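Redholm bakery line adds toasted roll for small-kitchen range

Redholm has added a part-baked roll to its small-kitchen range, with deliveries to shops starting in October. The roll weighs 69 grams and is sold in bags of 14. It is made at the company's Bredetti plant and replaces the older split-top roll, which has been out of production since spring.

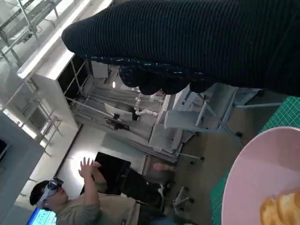
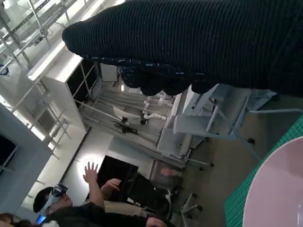
A pale pink bowl on the green mat, in both pictures.

The new roll is finished at home or in a small commercial oven. Redholm gives a single setting for both, with the rack in the middle position and the oven fully heated before loading. Total time from freezer to table is listed as 14 minutes, including 2 minutes of standing time after the roll comes out. The company does not recommend a microwave at any stage.

Hideaki Arai, product manager at Redholm, said the main change from the split-top roll is in the crust. The older product had a soft top that wrinkled when it cooled. The dough for the new one has less sugar and a little more salt, and it is proofed for longer before the first bake. "We wanted a crust that stays firm through a meal," Arai said. "The crumb is close to what we had before."

Size was set by the dishes most customers already own. The roll is meant to fit in a cereal bowl or on a side plate without touching the rim, and the shape was made rounder after early batches came out too long. Arai said the change also made bagging easier, as the long rolls tended to turn sideways on the belt and jam the sealer.

Bags are printed with the oven setting on the front and storage advice on the back. Unopened bags keep in the freezer for 270 days. Once thawed, the rolls should be baked the same day and not frozen again. The bag can be resealed with the strip at the top.

Distribution is being handled by Cardoso, which already carries the rest of the range. Salvador Aguiar, who runs the Cardoso frozen depot, said first orders came mainly from cafes and corner shops. Larger stores will follow when the second oven at Bredetti is back in service.

A seeded version is planned under the Somarden name. It uses the same dough with sesame and flax on top and will ship in the same bag size. No price has been set.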